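My flu shot, and the other line

25th September

I got my flu shot this morning, which took less time than finding somewhere to park for it.

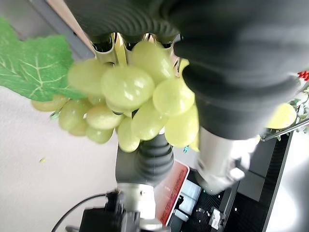
The clinic was in the old Furnside library annex, where the county has been running its fall vaccine program since they closed the one on Pollport Road. You book online, you get a number, and then you discover that the number has no relation to the order in which anyone is called. Mine was 1763. The man next to me had 11. We had the same appointment time and we both sat there for half an hour looking at each other's slips like poker players.

I should say I am not a natural flu shot person. For most of my adult life I treated it like flossing - a fine idea for people with more organized bathrooms. Then last winter I spent 10 days on the couch with what I had always called "a touch of flu" when other people had it. I could not lift the remote. I watched an entire series about canal restoration because it was already on. Somewhere in the second episode I promised that if I ever stood up again I would get the shot, and my wife, who has an excellent memory for this kind of thing, put it in the calendar.

The nurse asked which arm. I said left, then remembered I sleep on my left side, said right, then remembered I do everything else with the right. She waited. I believe she had seen this before. We went with left, and it was over before I had finished telling her that needles don't bother me.

Afterward they make you sit for a while in case you keel over. This is the part where you meet people. I met Irfan Bajwa, who used to teach shop at the Voltisley middle school and now drives a van for the county, taking folks who can't get to the clinic on their own. He told me they gave over 650 shots at Furnside in the first week, and that the busiest hour is always right after lunch, so naturally that's when they have the fewest staff. He has raised it. He was told it would be looked at. He has been told this since June.

What got me was the van. There's one of it. It goes out to Voltisley and back, and if you live up past the Siddiqui farm you are meant to walk down to the road and wait, which is a lot to ask of somebody whose trouble is walking down to the road. The county website calls this "door-to-door service." I suppose there is a door at each end, if you count the van's.

I've written to the health department about it. A short letter, very polite, two drafts. The first draft had the canal series in it and my wife took that out.

Anyway, the arm is sore, I can't reach the top shelf, and I have been excused from putting away the dishes until tomorrow. If you're in the area, the annex is open through the end of next month. Park behind the hardware store and bring a book - especially if they give you a low number.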